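I have finally fallen for sourdough rye, and I can't stop talking about it! My neighbor Toshio Imai handed me a jar of his starter back in November and told me to feed it at 9 every night and leave it alone otherwise. I did not leave it alone. I peeked, I stirred, I moved it from the fridge top to the windowsill and back again, and it still doubled by breakfast.

The loaf I keep making now takes 50 grams of starter in the evening with equal parts rye flour and water. In the morning that goes into the big bowl with the rest of the flour, salt and a good spoonful of molasses. The dough is pure mud – don't try to knead it, just use a wet spatula and scrape it into the pan. Mine comes out after an hour in the oven, and then comes the awful part, waiting a whole day to cut it. Toshio says two days. I have made it to two days exactly once, and wow, the flavor was so much deeper, almost like dark chocolate!

I've been eating it with cold butter and radishes, or toasted with a fried egg when I'm in a hurry. Next up is a version with caraway and sunflower seeds, and maybe a bit of old bread soaked and stirred in.

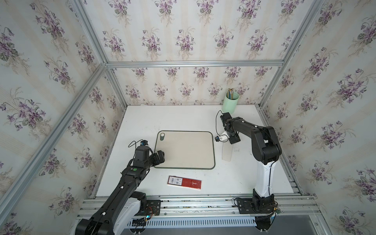 Can I use all-purpose flour to feed a rye starter?
For a feeding or two it's fine, but go back to rye soon, as the starter gets slower and milder without it.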